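Ungate Newsletter
Sep 18, 2024

Project update: shirts on a bed

Fukura, our project on learning to handle cloth, has moved from towels to clothing. The work is done with two hand-held grippers, one in each hand, and no robot arm. Each gripper carries its own camera, and a further view is taken from head height. The garment is a blue shirt on a bed with a pale cover.
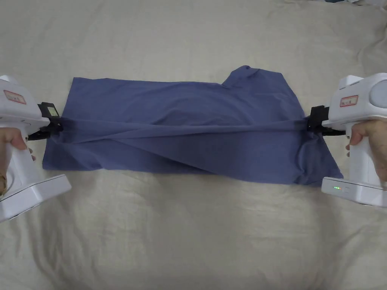
Seen from the head camera, with both clamps holding the shirt.
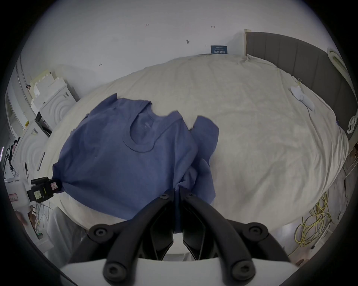
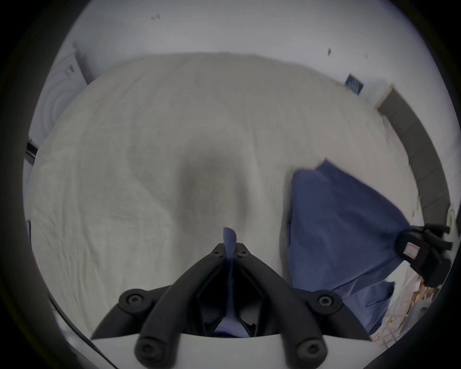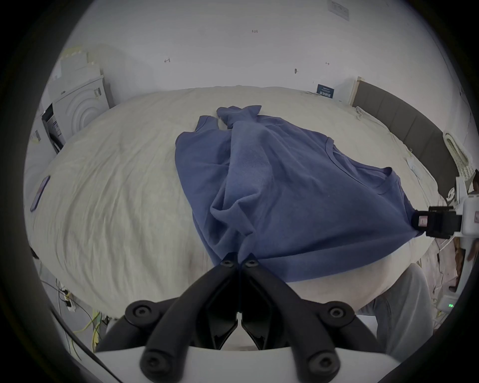 The last three views come from cameras on the grippers.

What we are collecting

The target for this round is 600 examples of a shirt being picked up, stretched, laid down and folded. An example starts with the shirt dropped on the bed and ends when the person lets go with both grippers. Most of the useful material is in the middle, when the cloth is held at two points and the rest of it is free to bunch, twist or hang.

Towels were a good place to begin. A towel has four corners and looks much the same from either side. A shirt has sleeves that flip over, a collar that bunches up, and a front and back that matter for the fold. When the two clamps pull on a shirt that is already bunched, the cloth between them can draw into a tight band. The person then has to decide whether to let go and take a new hold or work with the one they have. We want both choices in the collection, so the instructions do not say which to prefer.

We are also keeping examples that go badly. If a clamp slips off, the person carries on from wherever the shirt lands. The only recordings we throw out are those where a camera stopped or where a hand touched the cloth. Everything has to be done through the jaws, and that rule takes some getting used to. New people tend to reach out with a finger to straighten a sleeve during their first session.

How a session runs

A session is 24 examples, followed by a break. The grippers are not heavy, but holding them out over a bed is hard on the shoulders, and the folds get careless toward the end of a long run. We tried longer sessions in February with the towels and went back to the shorter ones after two weeks.

Before the first example, the person opens and closes both grippers and moves them slowly over the bed so that the recordings can be lined up later. After that there is no talking to the computer and no button to press between examples. The person lifts the shirt, drops it, waits for a moment and starts again. The recordings are split afterward by a script written at Jaunzems, our partner for the software side, and the splits are checked by hand.

The cameras on the grippers have wide lenses. They take in the jaws and the cloth and a good deal of the room besides. We are leaving the room as it is. A system that has only met bare walls and empty floors will have trouble in a real bedroom, and we would sooner find that out in training than in testing.

The head view is for looking at the whole shirt at once. It will be used for labeling and for checking how far a fold has come. Whether it also goes into the training itself is still being discussed. Jaunzems would like to try with and without – we agree, provided the version without it comes first, as it is closer to what a robot with only gripper cameras would have to work from.

Where we stand

The first 200 examples have been recorded and split. Two problems came out of the check.

The starting positions are too much alike. People drop the shirt near the middle of the bed, within easy reach. From now on, some examples will begin with the shirt near the pillow end or partly over the side.

The final folds vary more than we expected. Some people fold the sleeves in first and others fold the shirt in half lengthwise. We will not force one method, but each recording will be tagged with the method used, and the tags for the examples already recorded will be added by the end of the month.

Next

When the shirt recordings are complete they go to Pluda, where a two-armed robot fitted with the same kind of jaws will be used for the tests. The first test is a narrow one: take hold of the shirt at two points and spread it so that the sleeves are clear of the body. Folding comes after that.

Pants are next on the list for collection, then pillowcases. If you have worked with the grippers before and can give us an afternoon, write to the project address and say which hours suit you. Training takes one short session, and you will be recording examples the same day.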